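How Barcodes Work

A barcode is a number written in stripes. A scanner shines light on it. White gaps reflect most of the light, and dark bars reflect very little. A sensor measures the difference and turns it into digits.

Many store products carry a code with 13 digits. The first digits show which office issued the number. The next ones stand for the company and the item. The price is not in the code. The store's computer looks it up.

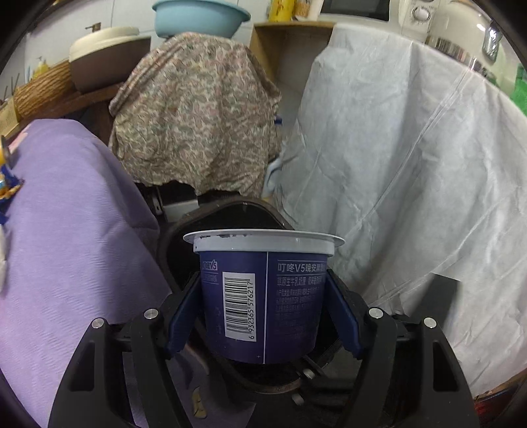
Liliana Pagano asks whether the last digit means anything. It does. It is the check digit. To test a code, number the places from left to right. Add the digits in the odd places. Add the digits in the even places and multiply that sum by 3. Add both results. A correct code gives a total that ends in 0. If the total ends in any other digit, the scanner rejects the code and must read it again.

Barcodes are printed on many kinds of packaging. Curved surfaces are harder to scan. If the bars wrap too far around a narrow package, the outer ones face away from the light. Turning the code so the bars stack like the rungs of a ladder solves this.
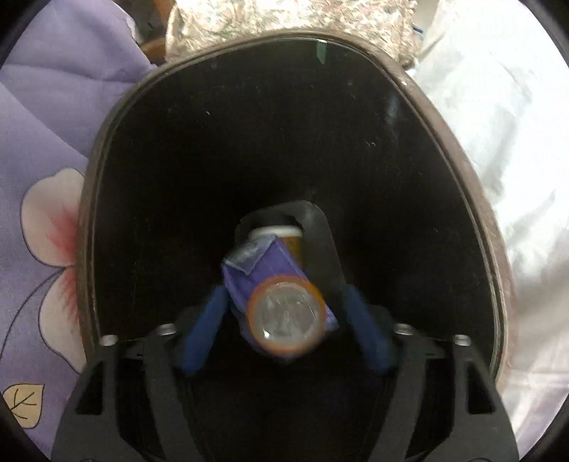

Packages come in many shapes: round containers, packets and bottles.

Try it: find a 13-digit code at home and test its check digit.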